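An afternoon with the shelf-stacking robots at Foreck

I've been nagging Mortimer Thibodeaux for an invite to the Foreck open day ever since he moved over to their Britotham lab, and in November he finally caved! I turned up at 4 with a meat pie in one hand and was put straight into a group of visitors around the drinks shelves (I finished the pie first, I'm not an animal).

The arm they were showing is called Trevia, and its whole job is soft drinks. Picking them up, standing them up, putting them where a shopper would expect to find them. Mortimer reckons a bottle is a rotten thing to grab, all curves and squish, and the team has done 200 practice runs on this setup alone.

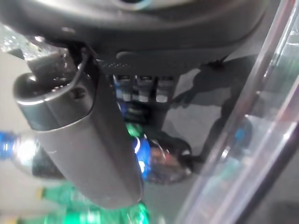 The gripper at close quarters, with bottles behind it.

I got chatting to a retired grocer who'd filled shelves for years and had very firm views on facing labels forward. She wanted to know what happens when a bottle goes over, and so did I. Mortimer said they like a messy shelf for testing, the messier the better. 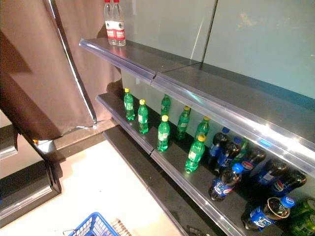 Green soft drink on one side, Pepsi on the other, a few of those lying down, and a top shelf with loads of room still to fill. My own pantry looks much the same, to be fair. Foreck wants to run another open day with 50 places, so if you fancy it, drop me a line and I'll pass your name along to Mortimer.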